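Grama Reprint and Catalog Project
Progress report to the Limia Fund
Reporting period ending Sunday, July 6, 2014

1. Purpose of the grant

The grant supports the cataloging and partial reissue of out-of-print studies on medieval romance and the history of alchemy held in the Talura collection. The work has two parts: a bibliographic database with a full record for each title, and a reprint series produced from scans of the best surviving copies. The present report covers both parts and replaces the interim note sent with the last invoice.

2. Catalog

The collection as received was listed on paper slips, many of them carrying only an author's surname and a short title. Records are now complete for 766 titles. A complete record gives author, full title, place, publisher, year, pagination, language, series, binding and condition. Subject headings have been assigned to all of these, with two levels used for the alchemical material (period, then practice) and one level for the romances.

A further 173 slips could not be matched to a volume on the shelves. Most appear to be duplicates made when the collection was moved, under variant spellings of the same name. They are kept in a separate file and will not be counted as holdings until each one is settled.

Three kinds of error came up often enough to need a rule:

Editions and impressions. The slips treat every later impression as a new edition. Records now follow the statement on the title page verso, and impressions are entered as notes.

Translated titles. Works issued in English under more than one title have been given a uniform title, with the others as cross-references. The Grail commentaries were the worst case, as several had been retitled by later publishers without any notice in the book.

Composite volumes. Pamphlets bound together by a previous owner are recorded one by one and linked by shelf mark. The binding itself has no record of its own.

The database was exported to Fang at the end of the period. The import rejected records with more than one place of publication. The field has been made repeatable on the Fang side and the export will be run again.

3. Reprint series

The approved list stands at 30 titles. Rights have been cleared for all titles in the first group. For the second group, two publishers no longer trade and the successor firms have not replied to written requests. If no answer is received by the end of August, these titles will be moved to the reserve list and replaced from it, as the grant terms allow.

Scanning of the first group is finished. Text pages were captured in grayscale and engraved plates in color. Show-through on thin paper was reduced in processing, but it remains visible in one treatise on furnaces and has been accepted at proof stage. Folding plates were scanned in sections and joined. The joins were checked against the originals with a rule – the largest error found was under a millimeter.

Indexes are being set again where the reprint combines two volumes in one. Original page numbers are kept in the margin so that older citations can still be followed.

4. Premises

No change to the lease. The reading room and the store are in use as before, and the book store was surveyed for damp with no finding that requires action. 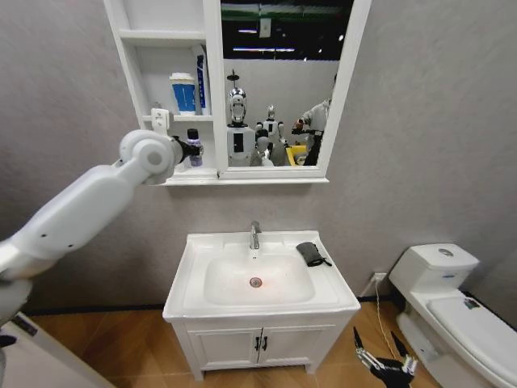
Mirror cabinet with open shelves, lower shelf in use.

5. Expenditure

Spending on cataloging is within the budget line. Scanning is over its line by 51 dollars, the cost of extra color plates, and this has been met from the contingency. Nothing has been spent from the printing line, which will be drawn on when the first group goes to press. No transfer between lines is requested.

6. Work for the next period

Repeat the export to Fang and check a sample of records by hand.
Settle the unmatched slips, starting with the alchemical authors.
Send the first group of reprints to the printer.
Confirm or replace the titles with rights outstanding.
Prepare the subject index to the romance section – draft headings are already in the database and need only be merged.

The paper slips will be boxed and kept with the collection after the database has been accepted.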